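Second arm parks itself against the door and planner refuses to start

Posted in Simulation and Planning, 3rd March

I'm running the Birel two-arm model in simulation, with Jovano doing the motion planning. The task is a simple one: drive in, reach for an object with one arm, leave the other arm alone. In the house I'm using, the spare arm ends up right by the wooden door, and the next plan fails with "start state in collision". I've had it happen with the toy truck in the bedroom and again with a brown lumpy object near the gripper.
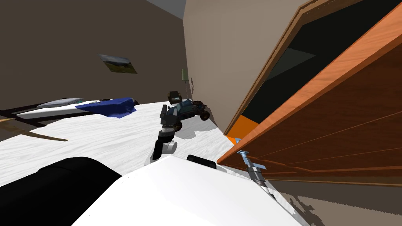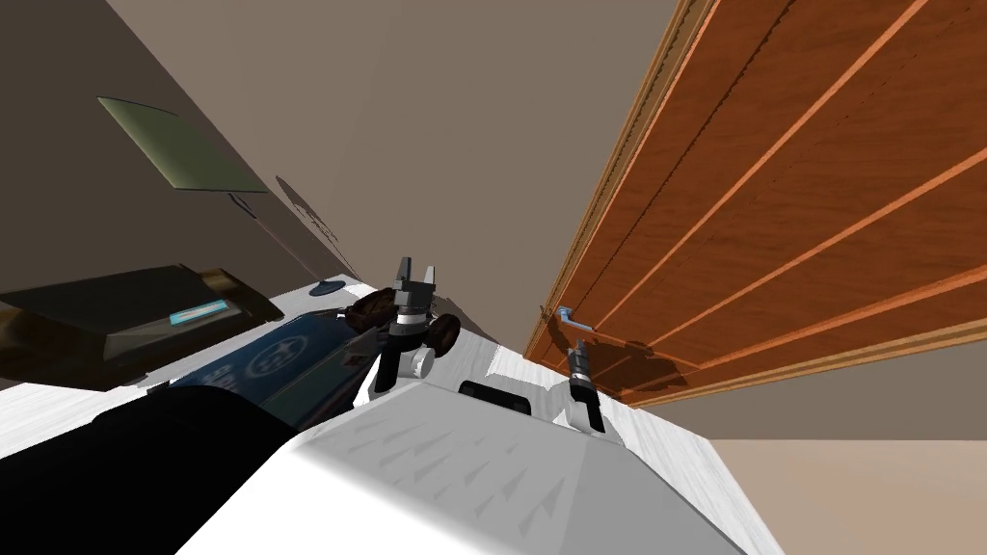
Both renders are from the robot's own view, spare arm on the right by the door.

Kárason
Member, simulation user

My collision padding is 20 mm, and I get 24 failures out of 300 runs. The reaching arm is never the one reported. Is there a setting that makes the planner ignore the door, or do I have to move the robot base? I'd like to keep the base where it is if I can.

tiltjoint

Don't switch off checking against the door. You'll get plans that go straight through it. What you want is a smaller padding for the start state only. Print the contact pair first and look at the distance. If it comes back positive, the arm isn't touching and the padding is what's failing you. Set the start padding to zero, leave the rest at 20, and plan a short retreat for the spare arm before you plan the reach.

Check the door's collision shape too. If the handle and the panel are wrapped in one convex hull, the planner sees a solid lump out to the end of the lever. Split them into separate shapes.

greybracket

Had this on Ruvex, not Jovano. Reinstalling fixed it for me.

lowgain

Agree with the first reply about the retreat. Also look at where the spare arm's target comes from. If you only send a goal for one arm, some configs hold the other at its last command, so it keeps its pose while the base turns. Add a tucked pose and send it before every base move. My log had 3,031 start state errors in it before I did that, and I haven't seen one since.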